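Section 6. Submitting Written Testimony to a Public Committee

This section explains how a person or group files written testimony with a standing committee of the Prumstead Regional Assembly through the Wukard filing service. It applies to victims and survivors, family members, legal representatives and community organizations. Oral testimony is covered in Section 7.

6.1 Before you begin

Confirm that the committee has an open inquiry. Open inquiries are listed on the Wukard start page under Current Business. If the inquiry you are looking for is marked Closed, the service will let you create a draft but will not let you file it.

Have the following ready:

The full name of the inquiry as it is listed.
Your name and a mailing address or email address.
The text of your testimony, up to 1,000 words for individuals. Organizations may file a longer statement but must attach a one-page summary.
Copies of any supporting papers. Do not send originals.

Note: You do not need a lawyer to file testimony. If you are represented, your representative may file for you using Form 4, which must carry your signature.

6.2 Creating a draft

1. Sign in to Wukard and select New Submission.
2. Choose the committee, then the inquiry. Once a draft is saved, the inquiry cannot be changed. To move your text to another inquiry, copy it into a new draft.
3. Select Individual, Family or Organization.
4. Enter your testimony in the text box or attach it as a file. The service accepts one main file and up to six supporting files.
5. Select Save Draft. A reference number appears at the top of the page. Write it down. The clerk's office will ask for it whenever you call.

A draft is kept for 58 days from the last time it was saved. It is then deleted and cannot be recovered by the clerk's office.

CAUTION: Do not include the home address, telephone number or medical records of another living person, even if that person is a relative. Testimony containing such details will be returned to you unread.

6.3 Choosing how your testimony is published

The Assembly publishes testimony unless asked otherwise. Three settings are offered on the Publication page.

Open. Your name and testimony are published in full.

Name withheld. Your testimony is published under a number. Members of the committee will see your name.

Confidential. Your testimony is read by members and the clerk only. It is not quoted in the report. 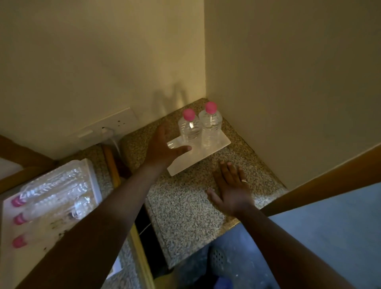

A setting may be changed at any time before the committee votes to accept testimony into the record. After that vote, a change from Open to another setting requires a written request to the clerk. Printed copies already distributed cannot be recalled.

Note: Testimony that names a person in connection with a criminal matter still before a court will be held back from publication, whichever setting you select. The clerk will write to you if this applies.

6.4 Filing

1. Open your draft and select Review.
2. Read the text through. Headings and paragraph breaks are kept; colored type and underlining are not.
3. Check the declaration box to confirm that the statement is true to the best of your knowledge.
4. Select File. A receipt is sent to the address you entered.

Testimony received after 4 p.m. on a Friday is recorded on the next working day. If a deadline falls on that Friday, late testimony is referred to the chair, who may accept or refuse it.

If no receipt arrives, do not file a second time. Sign in and look under My Submissions. A status of Received means that the filing is complete.

6.5 Filing on paper

Paper testimony may be handed in at the public counter in Bittencourt House or at the Indosberg district office. Write on one side of the page only, number each page, and put the name of the inquiry at the top of the first. Staff will stamp your copy on request. Forms in large print are held at both offices.

Staff at the counter may help you complete the cover form. They may not write, shorten or comment on the testimony itself.

6.6 Corrections and withdrawal

Small corrections, such as a misspelled name or a wrong year, may be sent to the clerk with your reference number. Larger changes should be filed as a supplementary statement, following the steps in 6.2 and selecting Supplementary in place of New Submission.

You may withdraw testimony at any time before it is accepted into the record. No explanation is required.

6.7 Support

Preparing testimony about a death, an injury or a period of violence can be distressing. A support worker can be requested when you save a draft or at the public counter. The support service is separate from the committee, and members are not told who has used it.

Questions about this section should be addressed to Arlindo Coutinho, Deputy Clerk (Inquiries), at Bittencourt House.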